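Category: Printing & Scanning > Color output > Solved (mostly)

Ticket opened from Stindilberg, second floor print room

Hi all, me again. I lay out the course booklets for the wound closure unit and I've got a 40-page one that the big Farnow will not print properly. I export from Tosodel as a PDF, send it to the queue, and the first few pages come out great. Then somewhere after the contents page the printer stops, thinks for a long while, and spits out a sheet with one line of gibberish at the top. After that it goes back to "Ready" like nothing happened!

Stuff I already tried before bugging you:
- power off, wait, power on
- a different tray (I know, I know, but it worked last April)
- printing from the laptop by the window instead of mine
- deleting the queue and adding it back

Same result every time. The file is 367 MB, and I do realize that's a chunky booklet, but last term's was nearly as big and went through fine.

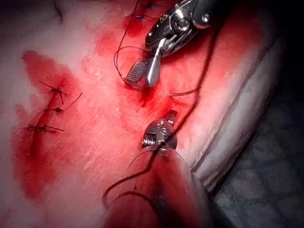
Chapter 2 opener: black suture thread looped near the puncture site, jaws slightly open.

Update, 10:15 am

Okay, I split the PDF into chapters like you suggested. Chapter 1 is all text and prints perfectly, duplex and everything. Chapter 2 dies on its second page. Chapter 3 prints, but the reds are way off, kind of a brick orange, and the pale pinks have gone gray. On my screen they're lovely. So now I think I have two problems, and I've been treating them as one this whole time (sigh).

I also checked the scaling, because the margins looked fat to me. The print dialog had flipped itself to "Fit." I set it back to 100 percent and the margins are right again. It doesn't help with the crash but at least that's one less thing to grumble about.
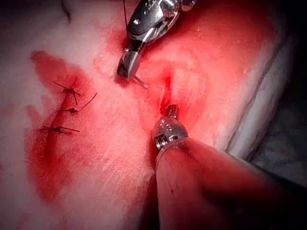 Chapter 3: three stitches in place on the left, small open wound toward the center.

Update, 11:40 am

Got somewhere! I opened the export settings in Tosodel and found that "Keep live transparency" was checked. I never touch that box, so I'm guessing the last update did it. Unchecked it, exported chapter 2 again, and it went through in one go. No gibberish sheet. I printed it again to be sure and it was fine then too.

The color is still wrong though. I swapped in the plain office profile and the reds got better but the shadows went muddy, so all the dark backgrounds have this greenish look. Then I tried "Let printer manage colors" and it was worse. Way worse. I'm keeping that page to scare people with.
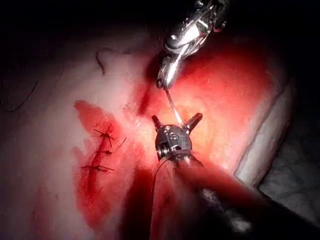

What fixed the color

Turns out the queue I added back this morning came in with the generic driver. The real Farnow one has a whole extra tab with paper types on it, and the generic one just has "Plain" and nothing else. So here's what I did, in case somebody searches for this later:

1. Removed the queue completely.
2. Downloaded the full driver from the Yoo software page on our intranet (it's under Print, not under Drivers, which took me a while to spot).
3. Added the printer by its address instead of picking it off the list.
4. Set paper type to "Coated, heavy" and left the Tosodel export in RGB.

Printed chapter 3 again and the reds are red! The pinks are still a hair cooler than on my screen, but I can live with that.
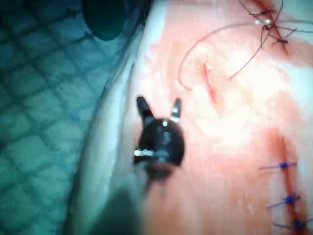 I've also saved those settings as a preset called "Booklet color" so the next person on this machine doesn't have to hunt for them. If you could push the full driver out to the other laptops up here, that would be wonderful, since the one by the window still has the generic one and I don't have the password to change it.

Update, 3:30 pm

Whole booklet printed in one piece, all chapters joined back up. I need 100 copies, so I've queued them in small batches overnight and left a note on the lid asking people to use the little printer by the stairs. The stapler unit is flashing low, and I couldn't find the refills in the cabinet. Could someone drop a box off before morning? You can close the crash part of this ticket, but please leave the driver part open until the window laptop is done. Thanks a ton!

Related tickets
- Farnow prints one line of garbage, then goes back to Ready
- Tosodel export much bigger after update
- Paper type menu only shows "Plain"
- Stapler unit low, where are the refills kept?
- Stindilberg second floor: scan to email not arriving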